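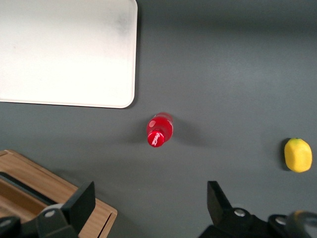
Mietvertrag für Gemeinschaftsraum: Wer trägt die Kosten für die Tischplatten?

Merle Kingi

Sehr geehrte Damen und Herren,

unser Verein nutzt in Urnberg einen Gemeinschaftsraum, den wir von der Hausverwaltung Negri angemietet haben. Der Vertrag wurde vor meiner Amtszeit als Schriftführerin geschlossen und verlängert sich jeweils um ein Jahr, sofern er nicht bis Dezember gekündigt wird. Zur Ausstattung gehören laut Anlage Tische, Stühle, ein Geschirrschrank und zwei Rollwagen.

Die Verwaltung hat uns nun eine Rechnung über 2.648 Euro zugestellt. Begründet wird sie mit »übermäßiger Abnutzung der Tischoberflächen«. Ein Übergabeprotokoll aus der Zeit des Einzugs liegt uns nicht vor, die Verwaltung beruft sich lediglich auf eine interne Liste, die von keinem unserer Vorstandsmitglieder unterschrieben wurde. Nach meiner Kenntnis waren die Tische bereits bei Vertragsbeginn gebraucht.

Im Vertrag findet sich folgende Klausel: »Der Mieter hat die überlassenen Einrichtungsgegenstände in neuwertigem Zustand zurückzugeben.« Das Mietverhältnis ist allerdings nicht beendet, und eine Rückgabe ist derzeit auch nicht vorgesehen. Zudem wird eine Zahlungsfrist von 30 Tagen gesetzt, verbunden mit der Ankündigung, den Betrag anderenfalls mit unserer Kaution zu verrechnen.

Ich bitte um Auskunft, ob eine solche Forderung während des laufenden Mietverhältnisses grundsätzlich möglich ist und wie wir formal richtig antworten. Eine Rechtsschutzversicherung besteht nicht.

Mit freundlichen Grüßen
Merle Kingi

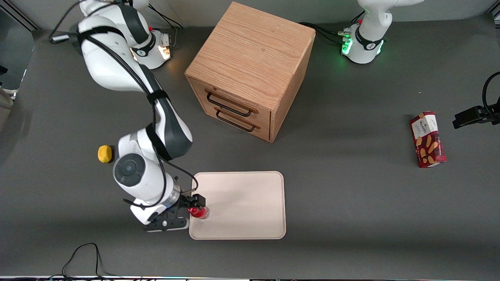 Ottavio Leone

Auf keinen Fall zahlen. Das ist reine Abzocke, Abnutzung ist mit der Miete abgegolten. Bei uns wollte der Vermieter damals 100 Euro für einen Türgriff, wir haben nicht reagiert und nie wieder davon gehört.

Renzo Rinaldi

Sehr geehrte Frau Kingi,

dem Rat, auf das Schreiben nicht zu reagieren, kann ich mich nicht anschließen. Eine unwidersprochene Rechnung wird zwar nicht allein durch Schweigen verbindlich, Sie erschweren sich jedoch die spätere Klärung, wenn die Verwaltung tatsächlich auf die Kaution zugreift.

Zur Sache selbst: Veränderungen oder Verschlechterungen, die durch den vertragsgemäßen Gebrauch entstehen, hat der Mieter nach § 538 BGB nicht zu vertreten. Dies gilt im Grundsatz auch für mitvermietetes Mobiliar. Anders verhält es sich bei Schäden, die über die gewöhnliche Benutzung hinausgehen, etwa bei Brandflecken oder tiefen Schnitten. Dass ein solcher Schaden während Ihrer Mietzeit entstanden ist, müsste in der Regel der Vermieter darlegen. Eine einseitig geführte Liste ist hierfür ein schwaches Beweismittel.

Die von Ihnen zitierte Klausel halte ich für bedenklich, sofern es sich um einen vorformulierten Vertrag handelt. Wer gebrauchte Gegenstände überlässt, kann schwerlich deren Rückgabe in neuwertigem Zustand verlangen. Eine verbindliche Beurteilung setzt allerdings die Kenntnis des gesamten Vertrages voraus — insbesondere der Anlage zur Ausstattung.

Für das Antwortschreiben empfehle ich folgendes Vorgehen:

Widersprechen Sie der Forderung dem Grunde und der Höhe nach.
Fordern Sie eine Aufstellung, aus der hervorgeht, welcher Tisch welchen Schaden aufweisen soll.
Verlangen Sie Angaben zu Anschaffungsjahr und Anschaffungspreis.
Widersprechen Sie ausdrücklich einer Verrechnung mit der Kaution.

Das Schreiben sollte von den vertretungsberechtigten Vorstandsmitgliedern unterzeichnet und nachweisbar zugestellt werden. Halten Sie den gegenwärtigen Zustand der Möbel schriftlich fest.

Mit freundlichen Grüßen
Renzo Rinaldi

Kerubo Waweru

Ergänzend zu Herrn Rinaldi: Selbst wenn ein ersatzpflichtiger Schaden vorliegt, ist in der Regel ein Abzug »neu für alt« vorzunehmen. Bei älteren Tischen kann vom Anschaffungspreis wenig übrig bleiben. Bitte prüfen Sie außerdem, ob Ihre Vereinshaftpflicht Mietsachschäden an beweglichen Sachen einschließt. Bei vielen Verträgen ist dies nur gegen Zuschlag der Fall, und eine Schadenmeldung sollte unverzüglich erfolgen.

Merle Kingi

Ich danke für die Auskünfte. Der Widerspruch wird dem Vorstand im Entwurf vorgelegt, die Versicherungsunterlagen fordere ich bei unserer Kassenführung an.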